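Blanket (bed covering)

A blanket is a large piece of cloth, usually soft and usually a rectangle, that you put over yourself or over a bed to hold in warmth. I've been keeping the household textiles section of the Rumdale wiki for a while now, and this is the entry I get the most mail about, so I've let it grow a bit (sorry, it used to be two paragraphs!).

What counts as a blanket

People use the word loosely and I'm fine with that. In the strict sense a blanket is a single layer, woven or knitted, and a quilt is a sandwich – a top, a filling and a backing, held together with stitching. A comforter is a puffier quilt, more or less, and a coverlet is the thin decorative one your aunt told you not to sit on. Then the stores go and sell a "quilted blanket" and the whole system falls over. I file those here, under blankets, and I'll defend that to anyone.

The stitching on a quilted piece holds the layers together and keeps the filling from sliding down to your feet. Straight lines are the quickest to sew. Rounded outlines take more patience, and they show up nicely in low side light and almost vanish at noon, particularly on a plain color.

Color

For a long time the blankets around here were white, gray or brown, whatever the sheep happened to be. The Acuña mill was the first in our area to go in for warm shades, and its old sample card (I have one, badly faded) lists 40 of them, with four that I would call orange and the mill called anything but. Peach is still my favorite. It's kind to a room with cool window light, and against a cream or white sheet it looks warm without shouting.

On the bed

A blanket can lie flat and tucked, or it can lie the way it does in most houses by mid-morning, in long soft ripples with the sheet or quilt bunched up past it. The bed is also the biggest clear surface many of us own, so it does double duty as a folding table. Black clothes go well on top of a pale or peachy cover: you can find the corners, and any speck of lint is right there to be picked off.

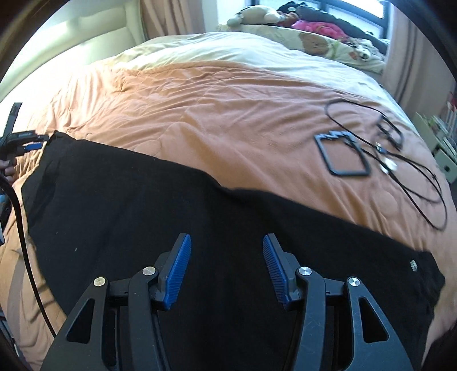

Higinio Esquivel wrote in that a blanket is a terrible thing to fold on, too soft, and that he pulls his right off and works on the bare mattress. He may have a point with dress shirts! For anything big and floppy I like the softness, as the cloth grips a little and doesn't slither off the side while you chase a sleeve. Spread the piece out, hold the top corners, smooth down the middle, then fold. A crease in the blanket underneath won't print through unless you lean on it.

Care

Check the label first, always. Cotton ones can generally go in the machine, but wool wants cool water and very little fuss. I wash mine in March and again when the heat comes on in the fall. Quilted blankets need room to tumble, and mine gets 112 minutes on the low setting, which sounds silly but that's what the dial gives me. Shake it hard when it comes out so the filling doesn't dry in lumps.

Local names

In Hamo a bed blanket is a "topper," and in Trornano that same word means the pad under the sheet, so be careful when you order from either place.

Entry last revised 2/8/24. The spelling of Acuña was fixed throughout.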